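Afiq Teoh bought the old Ornero shoe workshop in October, when the roof still leaked in two places and the back half had no power. He now lives there with his partner and their daughter, in a house that keeps the brick shell and puts nearly everything else inside it.

"The council only cared about the front wall and the two gables," Teoh says. "Past that we had a fair bit of room to move."

He is an architect by training but had never worked on his own place. The floor area is 154 square metres, on one level except for a sleeping loft over the kitchen. Early drawings had a second storey across the whole building. He dropped it after the first quote came in.

"I'd have spent the money on steel and ended up with dark rooms," he says. "The saw-tooth roof already gave us south light. It would've been silly to put a floor under it."

The bedrooms sit along the eastern side, divided from the living area by painted walls and glazing. Teoh wanted the old trusses to be visible from one end of the house to the other, so the solid partitions stop at door height and the glass carries on above them.
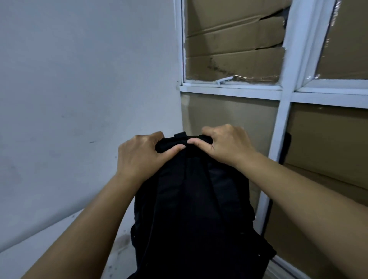
Storage was the part he got wrong the first time. "I drew one big cupboard near the entry and thought that was it. Then you move in and everyone drops their things wherever they stop walking." He has since added a bench with open shelves beside the laundry, built by Vakach, the joinery shop that also made the kitchen.

The floor is the original slab, ground back and sealed. It took 5 attempts to get a patch mix that matched, and there is still a pale strip where a machine was once bolted down. Teoh left it.

Heating was a harder call. The brick is uninsulated on the street side, so he lined it internally with a stud wall and lost 113 millimetres of width along the living room. "I argued with myself over that for weeks," he says. "After one winter I don't think about it."

Next on the list is the yard, which is still gravel — and a side gate that doesn't close.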